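January, 7 pm. Stripped the small bed after tea. The fitted sheet goes to 60 degrees, the coloured things to a cool wash at 1200 spin.

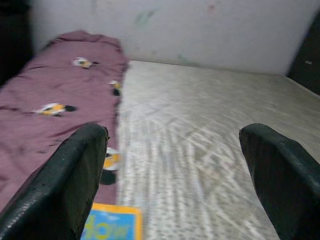 Emptied the lint filter first. Grażyna wants the mattress turned every 12 weeks; I have it down for tomorrow, head to foot only.

Left the printed mauve one along the side for now, with How do you feel? next to it on the quilting. 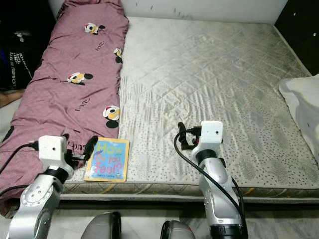

Still need a new protector. Trelico has one listed, 20 cm skirt.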